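片づけロボットに点数をつけるの、そろそろやめませんか

先週の日曜、ギンドビー杯の採点表を見ながら夕飯のカレーを焦がしました。いや、カレーは私が悪いんですけど、採点表にも半分くらい責任があると思っています。

知らない方のために書いておくと、ギンドビー杯は高校生と専門学校生が参加する、家事ロボットの地区大会です。私はデュフォー学院のロボット部「コルタンス」で、週に2回ほど外部コーチをしています。本業は組み込みの仕事で、部活のほうは交通費プラスお菓子、という感じ。もう四年目になります。

で、今年の採点表。満点は1000点です。そのうち制限時間内に片づけた量の点と残り時間ボーナスで、なんと八割を超えるんですよ! 残りの二割弱に、安全とか、発表とか、設計の説明とか、ぜんぶ押し込まれている。これを見た瞬間に「あー、今年も速い子が勝つ大会か」と声が出て、そのあいだに鍋の底が、という話でした。

速いのが悪いとは言いません。私だって速いロボットを見ると興奮します。去年の優勝チームの動きなんて、動画で何度も見返しましたし(うちの部員に「先生また見てる」と笑われるくらい)。ただ、部活で一年間そればかり追いかけていると、生徒の話題がだんだん痩せてくるんです。「何秒縮んだ?」「あと何秒?」ばかりになる。隣で一年生が「なんで左のスリッパだけ向きが変なんですか」と、すごくいい質問をしているのに、先輩は時計しか見ていない。もったいないでしょう、これ。

うちの今年の題材はスリッパです。棚に並べる、棚から取る、向きを直す。地味ですよね。保護者会で説明したとき、一瞬しーんとしました。でも私は、高校生にやらせる題材としてスリッパはかなりいいと思っているんです。まず、誰でも知っている。それから、形が思った以上にややこしい。つま先は丸く閉じているのに、かかとは開いていて、どこをつかむかで姿勢がまるで変わる。しかもうちのは白っぽいものばかりなので、カメラにとっては縁と中敷きの境目がわかりにくい。木の棚板の上ならまだしも、影が重なるともう大変です。

部員たちがフルティムスカと呼んでいる機体(名前の由来は三年生だけの秘密らしく、私も教えてもらっていません)で、今年はずっとこの棚に取り組んでいます。練習場所は教室ではなくて、肘掛け椅子やカーペットのある、ふつうの居間みたいな部屋。床のカーペットは縞模様で、これがまた画像処理の班を泣かせてくれるんですよねえ。
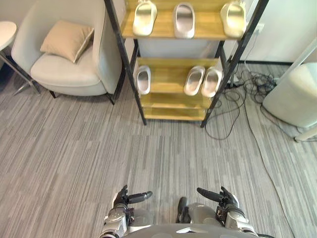
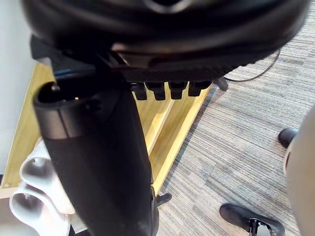

部屋の話をもう少しさせてください。大会の会場は、床が無地で、照明が均一で、余計なものが何も置いてありません。公平のためにはそうするしかない、それはわかります。でも、あの床だけを相手にしてきたチームの発表を聞くと、人が暮らす部屋のことがほとんど出てこない。家の床には線も這うし、家具の脚もあるし、人の足だってあるんです。その中で腕を伸ばすときに何を怖がるべきか。ここを考えた時間が、採点表のどこにも載らないわけです。

三月に、二年生のカリーヌ・ロスさんと、かなり本気の言い合いになりました。カリーヌさんは速度派です。「先生、大会に出るなら点の入るところをやるのが誠実じゃないですか」と言われて、ぐうの音も出ませんでした。そのとおりなんですよ。ルールがある以上、ルールの中で強くなりたい。それを大人が「勝ち負けより大事なものがあるよ」なんて言ったら、うさんくさいに決まっています。私が高校生でもむっとします。

なので私が文句を言いたい相手は、生徒ではなくて採点表のほうです。

じゃあどうしてほしいのか。私の案は単純で、失敗の記録に点をつけてほしい。うちの部では練習のたびに、うまくいったかどうかと、だめだったら何が起きたかを一行で書くことにしています。今年度の記録は3774行になりました。読むと面白いんですよ、これが! 最初のころは「落ちた」「落ちた」「だめ」みたいな行ばかりで、まあ役に立たない。それが夏を過ぎたあたりから「親指側が先に当たって回った」「縁に乗ったまま離した」と、急に言葉が具体的になってくる。秋には、まったく別の班の子が過去の行を検索して、自分の不具合の原因を見つけました。あの日の部室の盛り上がりは、正直、去年の大会の日より上だったと思います。

数えてくれた部員によると、そのうち1578行が失敗の行だそうです。多いと見るか少ないと見るかは人によるでしょうけど、私は「よくこれだけ書いたなあ」と思いました。失敗したあとって、書きたくないじゃないですか。早く次を動かしたい。私なんか社会人になっても書けなくて、先輩によく叱られていましたから。

この案を大会の運営側のドワイト・シマールさんにメールしたら、意外と早く返事が来ました。好意的ではあるんですが、心配も書いてあって、ひとつは審査員が読みきれないこと、もうひとつは記録を盛るチームが出ること。うーん、どちらももっともです。3774行を当日に全部読めなんて、私が審査員なら逃げます。

読む量については、各チームに自分たちで7行だけ選ばせたらどうでしょう。いちばん学びのあった失敗を選んで、その前後で何を変えたかを話してもらう。選ぶ作業そのものに、そのチームの目の付けどころが出ると思うんです。盛る問題のほうは、きれいな答えがありません。でも、作り話の失敗って、少し質問するとすぐほころびませんか? 「そのとき棚のどの段でした?」「手はどっちから入りました?」と聞かれて、実際にやった子は前のめりで喋りだしますよ。止めるのが大変なくらいに。

反対意見で、もうひとつ気になっているものがあります。文章や発表のうまい子が有利になる、という意見です。これは痛いところを突かれました。うちにも、手はものすごく動くのに、人前だと一言も出てこない子がいます。配線をやらせたらいちばん丁寧な子です。その子が損をする仕組みにはしたくない。だから口頭の説明は誰がやってもよくて、絵でも、手描きの図でも、その場で機体を触りながらでもいい、というくらいゆるくしてほしい。国語のテストにしてしまったら、時計に縛られるのとたいして変わりませんから。

点の配分まで言わせてもらえるなら、1000点のうち300点くらいは記録に回してほしいです。強気すぎるかな。200点でも、たぶん部活の空気はだいぶ変わります。練習の終わりに「あと一回だけ動かしたい!」と言う子と「先に書こうよ」と言う子が、対等に揉められるようになる。いまは後者がほぼ負けるので。

ちなみにカリーヌさんにこの原稿の下書きを見せたところ、赤ペンで「速さの点も残してください」と大きく書かれて返ってきました。はい、残します。速さを全部なくせとは言っていませんし、私もあの優勝チームの動画はまた見ると思います。ただ彼女、その下に小さく「7行選ぶなら私はもう決まってます」とも書いていて、どれなのか聞いても教えてくれないんですよ。

採点表への意見の受付は今月いっぱいだそうです。ほかの学校のコーチの方、賛成でも反対でもいいので、一通送ってみませんか。うちの分はもう送りました。誤字があったので、明日もう一回送ります。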